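Vivov releases Okier 2, a motion planner that admits when it cannot see

Saturday, 9 a.m.

Vivov today released Okier 2, the second version of its planning and perception software for robots that work in kitchens. It plans a reach, watches the reach as it happens, and stops to ask for a better view when a large flat surface is hogging the camera. The first version did not stop. It carried on with great confidence, and our support inbox has the details.

Simulated kitchen, gripper views and one from above the robot's body:
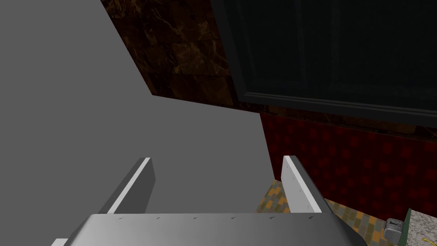
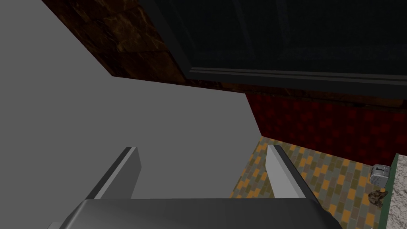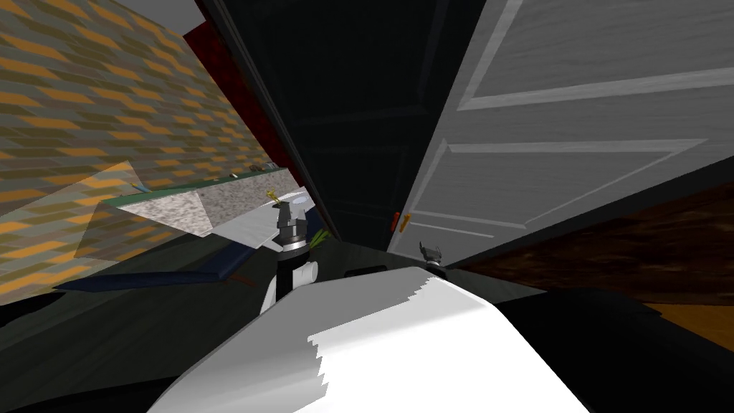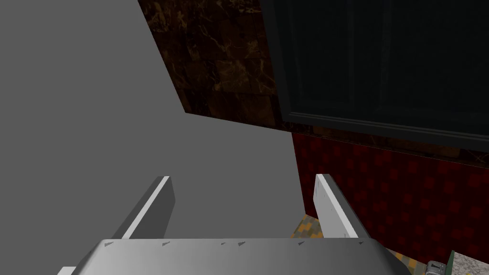
Okier 2 was built and tested in Lengyel, our in-house set of simulated homes. Lengyel now holds 609 rooms, furnished by a program with no training in interior design and no interest in getting any. Wallpaper, tile and cabinet finishes are drawn at random, so the perception side can't get by on learning that kitchens are beige. We have been asked whether anyone would live in these rooms. We have also been asked whether they could be made nicer for trade shows. The answer to both is no.

The main change in this release is what we call the blocked-view check. Planners like to treat whatever they can't see as empty, the way a teenager treats a sink. Okier 2 marks unseen space as unknown and charges the planner for passing through it. If the cost gets too high, the arm holds still while the software works out a small move that would show it more. Once it has the new view it plans again from where it is, without going home first.

The second change is to how camera views are merged. A wrist camera and a body camera often disagree about where a counter ends, and version 1 settled the matter by averaging them, producing a counter that existed in neither. Version 2 keeps both guesses until one of them is ruled out. This uses more memory. We think it's worth it, and customers who don't can turn it off in the settings file, under a name we promise to make shorter.

Also in this release:

Replay tool: step through any run, forward or back, with the planner's cost map coloured over the camera view. Runs recorded in version 1 will open, though some of them are embarrassing.

Gripper profiles: 21 are included, and new ones can be added from a plain text file. Finger width and opening are checked at start-up, and a missing value now produces an error message in English.

Batch testing: up to 200 rooms can be queued for an overnight run. The morning report puts failures at the top. An earlier draft put them at the bottom, which the sales team preferred.

Okier 2 does not pour, chop or cook, and it has no view on how your dishwasher should be loaded. Mirrors and clear glass are still hard for it. Soft things such as cloths and curtains are treated as solid, which is safe but makes for some very wide detours.

The software is available now to current licence holders at no extra charge. New customers can request a trial through our reseller, Flirnley, which also handles training and on-site set-up. A trial includes the full Lengyel room set and the replay tool. Moving from version 1 requires a new calibration of each camera, and the steps are in the upgrade notes. Please read them before calling.

About Vivov
Vivov makes planning and perception software for robot arms used in homes, labs and commercial kitchens. It does not make robots, and would like the courier companies to stop delivering them to our office.

Media and trial requests: use the contact form on the Vivov site and choose "Okier" from the menu. Choosing "Other" also works, but slower.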